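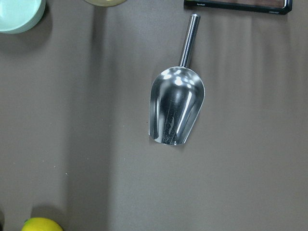 *Stainless steel scoop on brownish-grey fabric.*

# Skernetti FAQ

Skernetti is a music and sound effects driver for homebrew projects on 8-bit handhelds. It consists of a desktop sequencer, a command-line converter and a playback library in assembly. Answers apply to version 3 unless marked otherwise.

## General

**Which assemblers are supported?**
The playback library is written for Heltow. A port to Atier syntax is kept by Shoaib Bajwa in the `contrib` folder. It lags the main branch and has no sound effect priority handling.

**Can I sell a game that uses it?**
Yes. The playback library is under a permissive licence and needs only a credit line in the manual or on the title screen. The sequencer is under a separate licence, which does not extend to songs you write with it.

**Does it import MIDI?**
Only type 0 files. Note on, note off, program change and tempo are read. Pitch bend is discarded — redraw it in the bend lane after import.

## Composing

**How many patterns can a song hold?**
The limit is 87. The remaining slots in the pattern table are reserved for the loop and jump commands. Identical patterns are merged on export, so duplicating one to keep the order list readable costs nothing in the ROM.

**Why is my arpeggio slower in the game than in the sequencer?**
The sequencer defaults to a 70 Hz preview tick. Open *Song > Timing* and set the tick to match the rate at which your game calls `sk_update`. The value is stored per song.

**Can instruments be shared between songs?**
Yes. Save them as a bank (`.skb`) and list the bank in the project file. Songs that refer to a bank do not embed their own copies. If you edit a bank, re-export every song that uses it; the converter does not track dependencies.
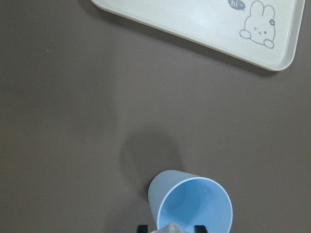

**CATEGORY: PLAYBACK AND INTEGRATION**

**Where should I call the update routine?**
Once per frame, after sprite transfer. Calling it from the timer interrupt also works, but you must save the index registers yourself. The library saves only the accumulator and flags.

**How much CPU time does it take?**
The worst case measured by Fernanda Vilela is 1000 cycles per call, with all channels active and a sound effect starting on the same tick.

**Sound effects cut off the lead melody. Is this a bug?**
No. Effects take over the channel named in their header and release it when they end. Move the effect to another channel, or lower its priority byte below that of the song.

**The noise channel is silent on hardware but fine in the emulator.**
Check that `sk_init` runs after your own register setup. Clearing the sound registers afterwards leaves the noise channel muted, and the Mendes emulator ignores that write. Tiago Carvalho's test ROM in `tests/noise` shows the correct behaviour on both.

**Will version 2 songs still convert?**
Yes, with `--legacy`. Vibrato depth is rescaled and may need adjusting by ear. Version 1 songs must be opened and re-saved in version 2 first.

**Where do I report a problem?**
Use the issue tracker. Attach the song file, the converter log and the assembler version. Panya Phromma handles sequencer reports; all others go to the general queue.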